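From: Nelly Espinoza
To: small-cell-automation list
Subject: Re: Drerken kitting package, anyone past the trial period?

Uldis Mets wrote:
> We have a quote from Drerken for the two-arm kitting package and my boss
> wants an answer in May. The sales deck shows it picking wire harnesses out
> of bins all day long. Has anyone run it on real harnesses? Ours are floppy
> and come in whatever shape the last guy dropped them in. Also, is the
> "Flornasier" software add-on worth the money or is it a settings menu with
> a logo?

Uldis,

We're seven weeks into ours, so take this as a report from the middle of the swamp. The job is kitting: one round red board plus harnesses onto a paper-lined steel tray, parts coming out of yellow bins at either side.

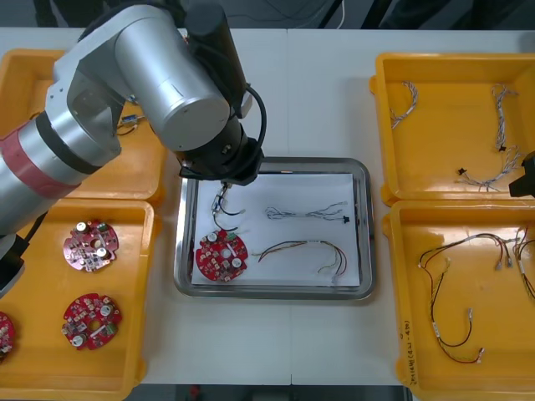

The arms are fine. I have no complaints about the arms, and I tried. Setup took Cornel two shifts, one of which went to finding the license key, printed on the inside of a box we had flattened.

Floppy is where you'll spend your time. Drerken's manual has 28 pages on calibration and one paragraph on cable, and the paragraph says "present parts consistently." I wrote to support asking how one presents a red and black harness with a twisted green-and-yellow pair consistently. They sent me the paragraph. 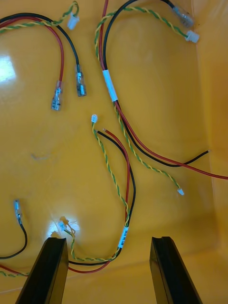 Our first week the picks went for whatever was shiny, meaning the spade terminals, and you do not want to lift a harness by its terminal. We moved the grasp point to the wire bundle near the label sleeve and life improved. Misses went from 18 a shift to 7, counted by Smaranda, who doesn't round down for anyone.

Flornasier: it's a settings menu with a logo, but one of the settings is good. It lets you rank grasp points per part instead of per bin. If you run more than one harness type, pay for it and grumble. If you run one, skip it.

Things I'd get in writing before you sign:

1. Who pays for finger pads. Ours are on the consumables list, item 1504, at a price that made Magnus go for a walk.

2. What happens when two harnesses come up together. The standard program calls that a successful pick. Twice as successful, I suppose.

3. Whether they'll do the trial on your own parts, in your own bins, dropped in the way your people drop them. Ask for the wrist camera views as well as the pick log.

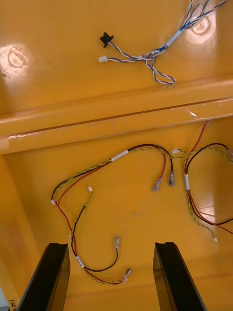
4. Remote support hours. "Business hours" meant theirs.

We also looked at the Grasso kit. Cheaper, nicer people, one arm. If Eren is still on this list, he had one for a while and may have kinder words.

Would I buy it again? Ask me after the invoice for the pads.

Nelly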